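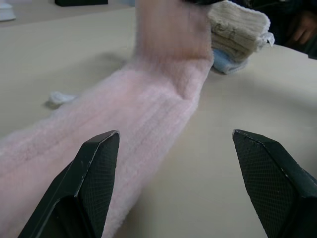 Wrist cam view, pink sock on the way up, mesh pads on the fingers.

Soft fingers or hard fingers for socks?

wristdeep_50
Started this in May and only now getting around to posting, so forgive the length. I've been comparing two sets of fingers on the same arm for sock handling, the hard black ones with the diamond mesh pads (in the shot up top) and a set of Skatham silicone ones. The socks are a fuzzy pink one, a cream knit and a light blue one, all from the family drawer, and I try to leave them in a different heap each run.

I gave each set 30 picks. The mesh pads got 26 and the silicone got 21, which surprised me, as I had bought the silicone ones expecting them to win easily. They grab wonderfully, but they don't like to let go of anything fluffy, and then the sock lands wherever it pleases. The tips on the black pair are getting chipped and scuffed along the edges, though, so I'd love to hear how long other people's have lasted.

lintroller
What a nice cheerful color to be testing on! My question is about closing force. Did you keep it the same for both? Silicone wants a good deal less than a hard finger does, and if you left it where the mesh pads were happy, you were probably squeezing the fabric right into the rubber. I had the same trouble with dish towels for weeks before I turned it down.

wristdeep_50
Same force for both, yes. I thought that was the fair way to do it, but I see your point and I'll run the silicone again at a lower setting.

Morkulel_fan
I'm going to disagree with both of you a little – I think the fingers matter less than the camera. With it mounted down at the wrist like that you get a lovely close look at the sock and the tips, but as soon as something lifts fast it smears, and the pink one is already smearing at the top end in your picture. I moved to a Rinico overhead with a short exposure and my misses dropped by half with the fingers I already had.

lintroller
I don't buy that for socks. An overhead camera can't see under the fingers, and under the fingers is where the second sock gets caught. Look at the cream one bundled up on top of the blue one. From straight above I'd expect you to see cream and very little else.

Morkulel_fan
Fair enough on piles. I still say a shorter exposure is free and he should try it before he buys another set of anything.

plainbearing
Coming in from the controller side. Which one are you running? I had a Cárdenas with the stock settings and it closed so abruptly that it flicked thin socks away before the pads touched. Slowing the last 6 millimeters fixed nearly all of it. As for wear, I retired my mesh pads at 3170 cycles, and the mesh itself was still fine. The edges went first, same as yours by the sound of it.

wristdeep_50
Same controller, stock settings, oh dear. Thank you, that number is very helpful! So the list is lower force on the silicone, shorter exposure, slower close. I'll change them one at a time and post the counts in this thread, probably with the pink sock again as it sheds the most and gives the pads the hardest time.

lintroller
Brush the pads between sets, too. An old toothbrush does it.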